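Nollard open day: is the second-hand boom all it's cracked up to be?

Aug 6, 2025

I went to the Nollard open day expecting to be told that used clothing will save the world, and within two minutes of hanging up my coat I had been. The banner in the entrance hall said so in letters taller than me.

Nollard sorts and resells clothes from a converted dairy on the edge of Rornport. Visitors pay nothing, get a badge and a weak coffee, and are taken round in groups of 22, too many for the corridors. Our guide, Kheri Massawe, was good company and did not dodge questions, though he did answer some that hadn't been asked.

The claim I wanted to test is that most of what comes in goes back out to be worn. Massawe gave us a figure of 562 garments put on sale on the day before our visit. Fine, but out of how many? He said it "varied by season". I asked again by the baling room and was told the totals for May were being checked. It is now August.
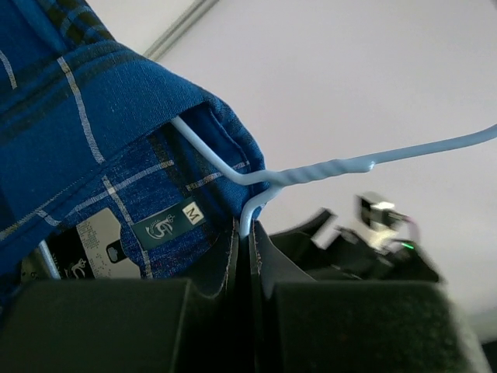 Blue check shirt, size M, on a wire hanger.

Pricing is where I lost most patience. Ordinary shirts, the sort you could buy new in a sale, go up on the Vurkden website at close to shop prices. Vurkden takes a cut, Nollard takes a cut, and the person who handed over the bag gets a thank-you email. Someone in our group asked why a plain shirt should cost the same as a decent lunch. The reply was about "the story of the garment". I have owned plenty of shirts and none of them had a story.

The repair room was better. Two menders were at work, and one of them showed us how she turns a worn collar – a job my grandmother did at the kitchen table. She reckoned most people would wear their things for years longer if they could sew on a button. It was the most sensible remark of the day and it isn't on any of the banners.

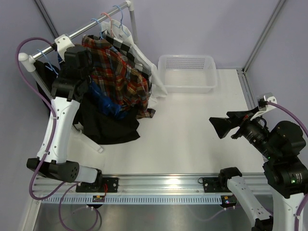
The clothing rack, with a plastic basket at the back of the white work surface.

Lunch came from Sitthichai, a van in the yard, and the noodles were worth the bus fare. The queue was long enough for me to read the whole of the free brochure, which uses the word "circular" on every page and mentions export once, in a footnote. What happens to the bales after they leave Rornport is left to the reader.

Would I go again? For the mending, yes. Take the number 2 bus from the station, as the car park was full by mid-morning, and wear something warm – the old dairy still feels like one.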